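**The Robot That Would Not Let Go of the Sweater**

By Maxine Baxter
27th June

You have probably seen a video of a robot folding clothes. The shirt goes flat, the sleeves go in, and a cheerful voice says chores will soon be over. I have watched a lot of those videos. I would like to see the ones they threw away.

In March, a company called Magnusson was testing a laundry robot named Hostosov in a house in Pisalwood. The job sounded easy. Hostosov had to pick up folded clothes from a bed and put them in a drawer. It had done this 133 times in the company's workshop, and the company was very proud of that number.

Then it met a fuzzy sweater. The gripper closed on the sweater and caught a pinch of the bedspread too. When the arm lifted, the bedspread came along, and so did a lamp that was standing on one corner of it. The lamp broke. The robot kept pulling for 28 seconds, until a grown-up pressed the red stop button.

No one was hurt. Still, 28 seconds is a long time for a machine to do the wrong thing. Try counting it out loud.

Cloth is hard for robots. A block has sides that stay where they are. A sweater sags and slides, and when it lies on another piece of cloth it can be tricky to tell where one ends and the other begins. You can do it without thinking, partly with your eyes and partly with your fingertips. A gripper like the one Hostosov used has two pads that squeeze toward each other, and anything soft between them gets squeezed.
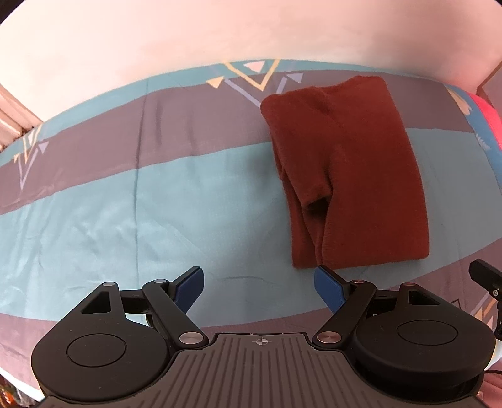 Why didn't the robot stop by itself when the bedspread started to move?

It could not tell that anything was wrong. Hostosov had a sensor that measured how hard it was pulling, and it was set to stop the arm if the pull got too strong. The bedspread slid along so smoothly that the pull stayed under the limit. As far as the robot knew, it was holding one rather heavy sweater.

Magnusson's first report called this "an unusual event." I am not so sure. Beds have covers on them. People put clothes on beds. If you build a machine to pick up laundry in a bedroom, cloth on top of cloth is what you should expect to find.

I asked Vilgot Eklund about it. He tests machines for safety in Skidport and did not work on this one. He told me that the workshop table was bare and hard, so the gripper's tips could press down on it and never pick up anything extra. "They practiced 133 times on the easy version," he said. "That tells you it can do the easy version."

He also said a stop button is a good thing to have, but it only works if someone is standing near it. The plan was to sell Hostosov to people who would leave it running while they were out.
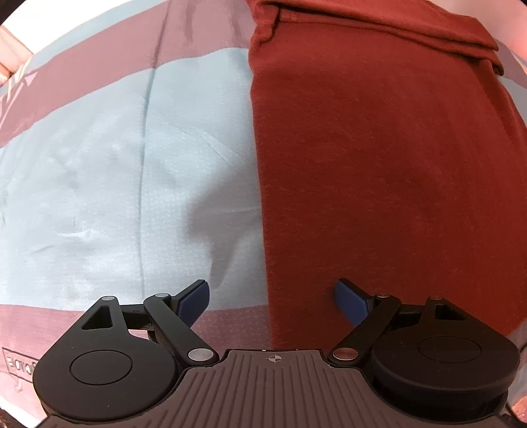 So what has the company changed? There are two things, and you can decide what you think of them.

The first is a small test lift. The robot now raises the cloth a tiny way and waits 5 seconds. Its camera compares the bed before and after. If a part of the bed that should be still has moved, the gripper opens and the robot tries again from a different spot.

The second is more practice, this time on real beds. Magnusson says the robot has now done 400 pickups on blankets, quilts and bedspreads without dragging one off. That sounds better. But the company picked the beds, and the company did the counting. I asked if someone from outside could watch the next round, and I was told they would think about it.

Next time you see a robot do something clever in a video, try asking a few questions. How many times did they film it? What was the table made of? Who was standing next to the stop button? A good engineer won't mind being asked.

If you have a machine at home that moves by itself, even a little vacuum cleaner, find out how to switch it off, and ask a grown-up to show you. Keep your fingers, hair and loose sleeves away from parts that squeeze or turn. And move the lamp first.

Questions or corrections? Write to Maxine Baxter, care of the editors | © All rights reserved | Back to top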